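去Hendora开放日逛了一圈,顺便治好了我的收纳焦虑(大概治好了一半)

先交代一下,我不是什么专业人士,就是一个家里东西特别多、又特别爱看别人怎么收东西的普通人。Hendora的开放日我惦记很久了,六月那场报名报晚了,页面刷出来已经满额,气得我那天晚上把厨房抽屉全倒出来重新理了一遍。这次2025年11月16日的场次,我是定了闹钟抢的,抢到的时候还在公交车上,差点坐过站。

地方在Farkgate,从市区过去要换一趟车,下车以后还得走一段挺长的上坡。路边没什么指示,我跟着前面两个背帆布袋的人走,心想她们看着就像去看收纳的,结果人家是去隔壁园区买面包的……好在隔壁就是隔壁,绕回来也没多远。面包我回程的时候买了,核桃的那种,很硬,很香,这个后面再说。

签到在一楼,领了一张胸贴,我的号码是876。我当时吓了一跳,心说来了这么多人吗?问了前台,说号码是从六月那场接着往下发的,不是当天的人数。每一批进去的名额是50个,分上下午,我是上午那批。胸贴的胶特别黏,回家从毛衣上撕下来带走一小撮毛,建议大家贴外套上。

进门要存包,柜子是投币的那种老式柜子,投进去的硬币最后会退。我身上一个硬币都没有,后面排队的阿姨借了我一个,出来我还给她的时候她已经完全忘了这回事,还推让了半天。

整个参观分成3段:先看仓储样板间,再看家用的陈列,最后是一个可以自己上手的理货区。导览讲得很快,我拿手机记了一堆,有些字回来自己都看不懂了,下面挑看得懂的说。

样板间其实就是模拟一个小店的后仓。靠墙是货架,Hendora自己的系列,叫Huet,主打的就是层高可以随便调。我以前一直觉得层高可调是个噱头,家里的架子买回来装好以后谁还去动它啊?但是导览当场演示了一遍,把一层板往下挪了两格,原来竖着塞不进去的箱子就能竖着放了,那一排一下子多出一个位置。我站在那儿想起我家阳台那个架子,最上面一层常年空着半截,下面一层东西叠得要塌,装好三年了我居然从来没想过挪一下。回家当天晚上就挪了!挪的时候掉了一颗螺丝,到现在没找到。

样板间里我还学到一个词,叫"手感位"。意思是从腰到肩膀这个高度,伸手就能拿到的地方,只放每天要碰的东西。听起来像废话对吧?可是我回来一检查,我家厨房的手感位放的是什么呢,是一口一年用两次的火锅,一台榨汁机,还有一盒过期的蜡烛。每天要用的碗反而在最下面,每天弯腰拿。我妈来住的时候抱怨过好几次,我还说她腰不好要多锻炼,现在想想挺不好意思的。

标签这件事也讲了挺久。他们的标签一律贴在左下角,字写得很大,只写类别,不写具体的东西。我提了个问题(全场好像就我话多),我说那写"电线"和写"充电线、网线、音响线"有什么区别呢?导览说写得太细,里面的东西一换标签就得重写,重写两次人就烦了,第三次就不写了。太真实了。我家有一个箱子上面写着"旧手机充电器和说明书",打开里面是泳镜。

第二段是家用陈列,在二楼,楼梯口那里有点挤,上下的人要互相让。这一段拍照的人最多,我也拍了,但是拍得都一般,灯光是那种暖黄色的,照什么都像在卖蛋糕。陈列是按房间分的,玄关、厨房、卫生间、小孩房,每间都不大,是按小户型做的,这点我要夸一下。很多展示间动不动就一个岛台加一面墙的柜子,看完只想叹气,跟我家一点关系都没有。

厨房那间我待得最久。水槽下面那一块,他们没有用抽屉,就用了几个直筒的盒子,前后两排,前排放常用的,后排放囤货,后排的盒子前面装了一个拉手,一拉整盒出来。我蹲在那儿拉了好几遍,旁边一个小朋友也在拉,我们俩轮流拉。调料那一格也不错,高的在后面矮的在前面,中间垫了一个小台阶。这个台阶我问了,单卖,但是比我想的贵,我打算回家用一块木头自己垫(目前还没垫,木头还在网上的购物车里)。

卫生间那间我持保留意见。毛巾卷起来一条一条插在格子里,是好看,可是谁家的毛巾用完是干的呀?我说出来以后旁边有人笑了,导览也笑了,说这个格子是放干净备用毛巾的。行吧,那我家没有那么多备用毛巾。

小孩房我没孩子,本来想快点走过去,结果发现里面的思路最好用。所有的筐都没有盖子,放在地上或者很矮的架子上,东西往里扔就算收好。导览的原话我记下来了:"多一个盖子,就多一个不收的理由。"我回家以后把客厅那两个带盖的藤箱的盖子拿掉了,遥控器果然就没有再失踪过。盖子现在没地方放,靠在衣柜后面。

中间有一段休息,提供茶和一种很小的饼干,饼干很快就没了,我拿到两块。茶是自己倒的,杯子用完要放回一个指定的架子上,架子上也贴了标签,左下角,大字,写着"杯"。我觉得这个细节特别好笑,也特别服气。

第三段是理货区,也是我最期待的,因为听说能自己动手。他们管这个区叫Urkel,我一直没问出来是什么意思,问了两个工作人员,一个说是项目名,一个说不知道,来的时候就叫这个。理货区在一楼最里头,层高比前面高,灯也亮很多,白晃晃的,从二楼那种暖黄色下来眼睛要适应一下。

讲解先从筐和箱的区别讲起。带孔的塑料筐适合放要透气的、要一眼看见的东西,比如洋葱土豆、毛线、小朋友的积木;整面的浅色箱子适合怕灰的,换季衣服、床单这些。我家完全是反着来的,土豆闷在箱子里发了芽,毛衣放在筐里落灰。然后是颜色,说颜色不要超过三种,而且每种颜色最好固定一个用途,别今天装玩具明天装菜。我听得直点头,因为我家的筐是这么多年超市打折攒下来的,什么颜色都有,粉的蓝的紫的,摆在一起像游乐场的海洋球池。 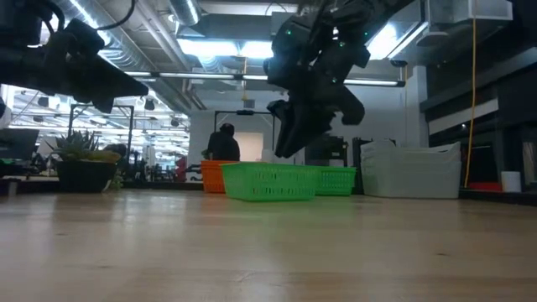
然后我就开始纠结买什么颜色了。橙色我其实很喜欢,亮,好找,放在柜子深处也能一眼看到,可是我家厨房是灰绿色的墙,橙色放上去估计有点闹。绿色就稳一点,配木头桌面也舒服。白色那种能叠起来的最实用,空着的时候一个套一个,占的地方只有一个箱子多一点点,我家现在空箱子都是一个一个散着放的,光空箱子就占了半个床底,简直是在收纳空气。

说到叠放,有个小技巧我觉得值得写下来。套在一起的箱子放久了会吸住,拔不开,我在家都是用脚踩着下面那个硬拔,有一次拔裂了。导览教的办法是叠之前在每层中间垫一小条硬纸板,露一截在外面,要用的时候捏着纸板一提,空气进去就松了。我回来试了,用的快递盒剪的纸条,管用!不过纸条要剪得宽一点,我第一次剪太细,一提就断在里面了,最后还是用脚踩的。

动手的环节是把一堆混在一起的小东西分进筐里,给每个人发的东西不一样,我分到的是一包夹子、几卷胶带、袜子、两只木勺,还有一些我认不出来是干什么用的小零件。要求是先别想类别,先按"多久用一次"来分,分完了再看每一堆里有什么。我按自己的习惯先把袜子全挑出来了,被提醒了一次,改过来,重新倒在桌上再分一遍。分到最后我把胶带和木勺放在了一起,因为我觉得我家这两样都是每天要找的。旁边的人看了我的筐,表情很复杂。

不过这个练习做完我真的有点想法。以前我收拾屋子都是按"是什么"来收,文具归文具,工具归工具,结果剪刀按道理该在文具盒里,可我每次用剪刀都是在玄关拆快递,所以剪刀永远在鞋柜上,我永远在骂自己不放回去。现在我直接在玄关放了一个小盒,剪刀、美工刀、一支黑笔,就放那儿了,不回文具盒了。一个多星期了,没乱过。

理货区结束以后有个小卖部,东西是真的不便宜。我进去之前跟自己说好只看不买,出来的时候拎了两个绿筐和一卷标签纸。绿筐一个拿来装洋葱,一个还空着,目前猫在里面。标签纸的胶比胸贴的胶好撕,这个要表扬。

几个要去的朋友可能用得上的信息,想到什么写什么。整个看下来大约3个小时,中间没有什么可以坐的地方,穿平底鞋。带一个硬币存包!二楼的楼梯比较陡,推婴儿车的话有电梯,在存包柜的后面,不太显眼,我是临走才看见的。卷尺可以自己带,陈列间里的尺寸牌只写了宽和深,没写高,我为了量水槽下面那个盒子的高度是用手比划的,一拃再多两根手指,回家一量我家水管那里刚好差一点点进不去,气死。小卖部可以刷卡,茶和饼干不要钱,饼干要早点去拿。

没看够的是货架安装那部分,导览只演示了挪层板,怎么固定到墙上就一句话带过了,说有单独的课。我家是那种敲上去空空响的隔墙,我一直不敢打孔,本来就是想去听这个的。课的时间还没公布,公布了我会再来更新。

面包的事差点忘了。核桃面包第二天切片烤了一下,比当天好吃很多,店就在园区大门左手边,下午去还剩不少。阳台那颗螺丝要是找到了我也来更新。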